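Worton Evening Classes: Accessories and Soft Goods
Unit 4. Straps, rings and charms on a small fabric bag
Notes by Hongmei Su, with additions from Farzad Taheri

Bring these notes with you in June, when we start on linings. They assume you have done Unit 3 and have a finished bag body with a gathered neck. If you missed the session on gathering, Farzad has spare copies of the sheet.

1. Where the strap meets the hardware

A strap on a small bag can be sewn straight into the side seam or joined through a ring. A sewn strap is neater and lies flatter. A ringed one can be taken off for washing and swapped for a longer one. In this unit we use rings.

The end of the strap goes through the ring, folds back on itself and is stitched down. Leave enough fold to get two rows of stitching in. With ribbed cloth such as corduroy, cut the strap so that the ribs run along its length. Ribs running across make a strap that stretches and looks lumpy at the fold.

Split rings are cheap and easy to find, but the thin ones open under load. Keep them for charms and put the weight of the bag on a closed ring or a proper clasp.
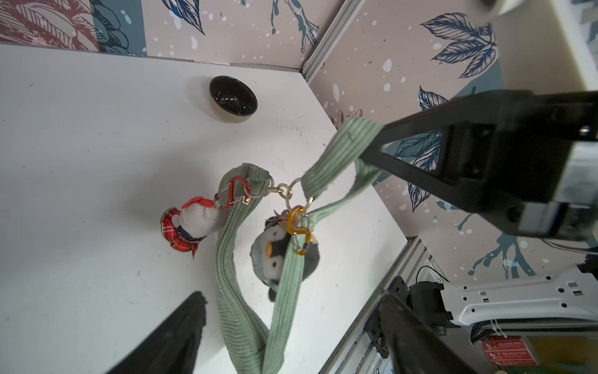 Can I use the same ring for the strap and for a charm?
It will hold, but the charm tends to work its way under the strap and rub the cloth. Give the charm its own clip or a short piece of chain.

2. Cutting the strap

For a bag worn across the body, cut 60 cm and try it with pins before you sew anything. A hand loop needs far less. Most people in the last group cut too long and had to unpick. Measure with the bag loaded, as the neck drops when there is something in it.

Topstitch both edges. On a soft fabric this stops the strap rolling into a cord after a few weeks of use. Use a longer stitch than you would for a seam and go slowly over the folded ends. The Drulel machines at the back of the room don't like four layers of corduroy, so turn the wheel by hand for those few stitches.

Press with a cloth between the iron and the fabric. Corduroy and suede-type cloths both mark, and the marks don't come out.

3. The neck

When you pick the bag up, the neck should close by itself and the body should hang below it. If the body twists to one side, the strap ends have probably been set at different heights. Check this before trimming your threads.

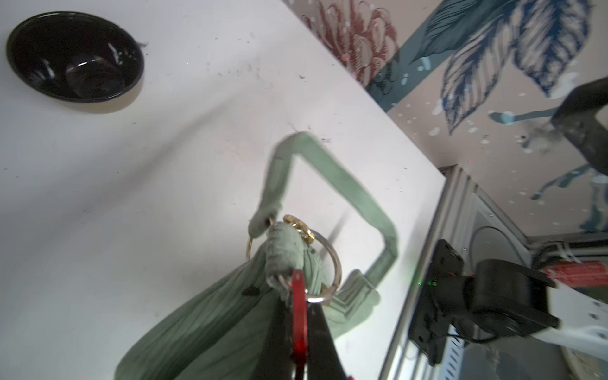

Fig. 2. Gathered neck with strap loop, small gold ring, chain-link clasp and larger silver ring.

Mixing metal colours is a matter of taste. Weidong Cai prefers everything to match and will tell you so. For marking it makes no difference, provided that the fittings are firmly attached and have no sharp ends.

Common faults from last term:
Chain link left partly open after fitting. Close it with two pairs of pliers, moving the ends sideways past each other.
Strap sewn on with a twist in it. Lay it flat and follow the edge with a finger all the way round.
Ring too narrow for the strap, so that the fabric bunches.

4. Checking the hang
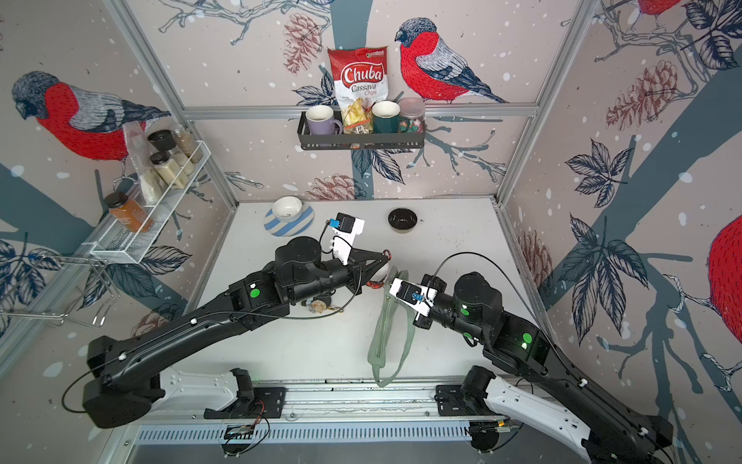

A finished strap should be checked hanging as well as flat. Hold it up at one point over a clear, pale surface and let the rest fall. A green as light as the one here, let down in a long loop on to a white table, shows its line well enough for this. Look for kinks near the joins and for one edge running tighter than the other. If you find a tight edge, unpick that row of topstitching only and sew it again from the same end as the first.

Do the same with the charms clipped on. A plush charm weighs little but it is bulky, and two on one side will push the bag away from the hip. Xiomara Begay's rule is to hang the larger one at the back ring. Try both ways and see which you prefer.

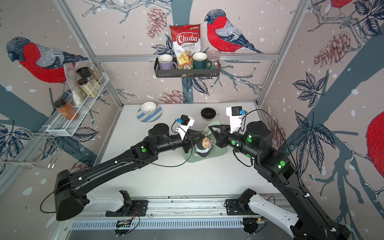

Once you are happy with the hang, take all the charms off again before the final press. Put the small rings and clips in a dish as you remove them. They roll, and the floor in room 506 has gaps between the boards.

5. To do before Unit 5

Finish both strap ends.
Fit one clasp and one ring.
Write your name on a paper tag and pin it inside the neck.
Bring lining fabric, washed and ironed. Mallis cotton is fine, or anything of a similar weight.

Questions about materials go to Shoshana Lindqvist, who keeps the stock list.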